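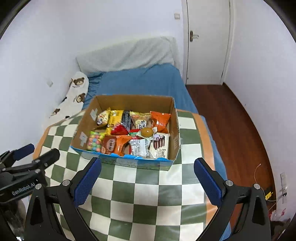

A full box on the checkered cloth, with gumballs, chips and a packet of Franzzi cookies along for the ride.

The Box Is the Gift

Last updated 15 April 2022

Skye Guthrie starts with the biggest thing. Always. Chips first, shoved in the back corner, then whatever is tall, then the flat stuff in front so you can see the labels when the flaps come up. Small candies last, dropped in the gaps. She has packed a lot of boxes this way at her kitchen table in Plerkevell and she talks the whole time she is doing it, mostly about postage.

"You're paying for the air," she says. "So don't send air."

Snack swapping is not new. College kids got them from home, soldiers got them, anybody with an aunt overseas got one at the holidays with a crushed corner and a customs form on it. What's changed is that strangers do it now. You sign up, you get a name and a list of what they can't eat, you fill a box. A few weeks later one comes back. No money between you beyond the shipping.

The swap Guthrie belongs to is called Tosia and it has 4000 members, most of whom never post a word. They just mail things. The spring round closes in April, so when I visited she was in a rush, and I was in the way.

The rules fit on one page. Nothing homemade. Nothing that melts if the weather is warm where it's going. Everything sealed, everything in date, and a spending cap of 20 dollars before postage. People grumble about the cap. Guthrie likes it. With more money you buy one fancy tin and you're done, and the fancy tin is boring.

"I want somebody to pick a thing up and go, what is this," she says. "Like a bag with a cartoon face on it. You don't even know what flavor it is yet and your already happy."

She's right about the face. My eye went there first, then to the tan and white bag with the black spots, then to the gumballs, because they're in a clear package and the colors do all the work. Pink, yellow, green, blue. A round golden candy next to a red twist-wrapped one. None of it matches, and I wanted all of it.

Mhairi Lennox got into it from the other end. She is a receiver by nature, she says, and a slow opener. Her boxes sit on the counter for a day. Then tea, scissors, a clear table. She eats one thing and writes down what it was. The notebook is on its second volume and the entries are short. "Salty. Then not." "Like a birthday candle, good." She once gave a seaweed cracker a whole paragraph and is still a little embarassed by it.

Lennox's packing is neater than Guthrie's and she knows it. Two rows, tall in back, short in front, everything standing. She used to wrap each thing in tissue and gave that up. Took an hour and the tissue ended up all over the floor at the other end.

They disagree about cookies. Guthrie says cookies are a waste of a slot, they break, everyone has cookies. Lennox says a cookie is what you eat at night when the adventurous stuff is gone. I'm with Lennox. A crunchy cookie that has been through the mail is still a cookie, and the crumbs go on ice cream.

They do agree on the box. Reuse one, but a sturdy one, and a printed one is nicer than plain. Pale blue is nice. Peel off the old labels. Check the tape inside as well as out – old strips lift, and then they stick to the chips. If the sides bow out when it's full you've done it about right. If the lid won't close, take out a bag and eat it. Guthrie regards this as part of the process.

Where to shop, if you're starting. Skip the big supermarket. Guthrie does a loop of three places: Gunn, a corner grocery with one very good candy shelf, then Nenesar, which is mostly housewares but keeps imported snacks by the register, then a gas station on the way home. The gas station is where the weird chips are. Her best-ever box cost her 19 dollars and came mostly from there.

Her last one before I left weighed more than she wanted. She stood over it a while with a purple and white candy in her hand, no bigger than a coin, trying to decide. There was a space for it up near the chips. In it went. Then the flaps, then the tape, then a hunt for the pen.

The person getting it lives 122 miles away. Guthrie has never met her. No nuts, the list said, and anything sour is welcome.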